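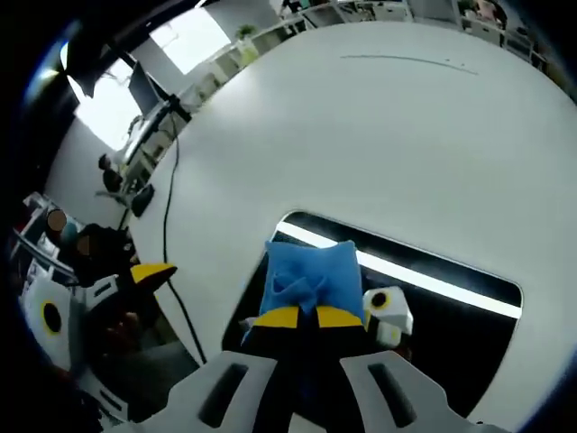
About Zutwood

Zutwood is a small evening school in Fivville for people who want to read a contract before they sign it. We teach leases, phone plans, car loans, warranties and the long gray paragraphs on the back of gym memberships. We don't give legal advice, and we're wary of places that hand it out for free.

Most adult education pages promise to change your life. We doubt that two hours a week has ever done that for anyone. What you can expect is to get slower at signing things, and to ask more annoying questions at the counter. Some students find this tiring and quit. We give back the unused part of the fee and don't call to ask why.

The basic course, called Raju, starts each November. You bring a document of your own, with the names blacked out if you like, and work through it a clause at a time - definitions first, even though everyone wants to skip them. The reading room holds 584 contracts donated by past students, a good number of them terrible.

We opened a second room in Brudthorpe after being told there was "huge demand" there. We're still waiting to see it, but the rent is low and the evening group is a good one.

We hold no awards. We were offered one once, for a fee of $1,000, and we read the terms.

Fees and start times are on the enrollment page. Please read the refund section before you pay.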